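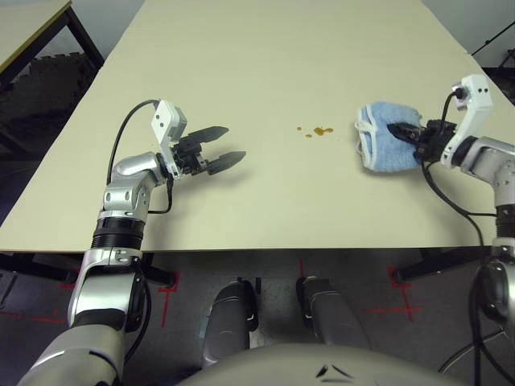

Chapter 7
When the Cleaning Rota Changes

By the author, 12 July 2018

Most people who have worked in a canteen, a ward kitchen or a large shared office will remember the cleaning rota before they remember the name of the firm. It hung by the sink, it had somebody's initials against every job, and it caused more bad feeling than the wages ever did. I begin with the rota, in a chapter on automation, because it is where a change in the work shows up first, often weeks before anyone in charge has written a word about it. Think how small the jobs on it really are. A few brown drops on a pale table and a blue cloth held down a little way off: a person coming upon that would hardly call it a task at all, and yet somebody has to notice the drops, decide that they matter, bring the cloth across and know when to stop. Hand even that much to a robot with two arms and you will find that each of those small decisions has to belong to someone, and quite often it turns out to be the same someone as before, now with a different job title.

In the earlier chapters we spent a good deal of time in factories, where the machines stay put and the work comes to them. We now move to places where the work is scattered about. Our main case is Sindard, a catering firm with 63 staff on its main site, which brought in a wiping and clearing system called Nestudero one November and has been arguing about it, in a mostly friendly way, ever since. We shall also look at Irkero, a smaller company that tried something similar and went back to its old arrangements after five months, and I would ask you not to think of either of them as the success or the failure until you have read both accounts to the end.

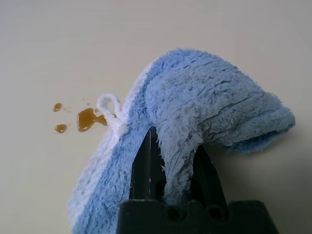
Figure 7.1 A cleaning cloth in the gripper, with the spill beside it.

A cloth is a good thing to think with, as it happens. It is soft, it folds differently every time it is picked up, and one side of it may be used up while the other is still perfectly good. Experienced cleaners deal with all this without a thought – they turn the cloth, refold it, look at it and reach for another – and when the planners at Sindard asked them to write down how they did it, the first attempt ran to a single line. The second ran to seven pages. Several of the staff told the planners that they had never before been asked what they knew, and that they had rather enjoyed it, though they did wonder (quite fairly, I think) whether they were being asked to write themselves out of a living.

That worry deserves a proper answer, and you will find the figures on hours and pay in section 7.3. For now, please keep three questions by you as you read. Who used to notice that something needed doing, and who notices now? Who is called when the machine stops? And what happened to the little breaks in the day, the chat over the wiping down, which appeared on no rota but which people missed a great deal once they had gone?

Before going on, you may like to spend ten minutes writing out one small job that you do at work or at home, in enough detail for a stranger to follow. Keep the page somewhere safe, as we shall come back to it in the exercises.

Reader comments (3)

Used this chapter with my evening class and the writing exercise went down very well. One student filled four sides on making a bed.

Could the section on Irkero be made longer in the next edition? We wanted to know more about the five months.

I supervised cleaners for years and the part about the chat is quite right – we lost ours when the shifts were split, and there wasn't a machine in the building.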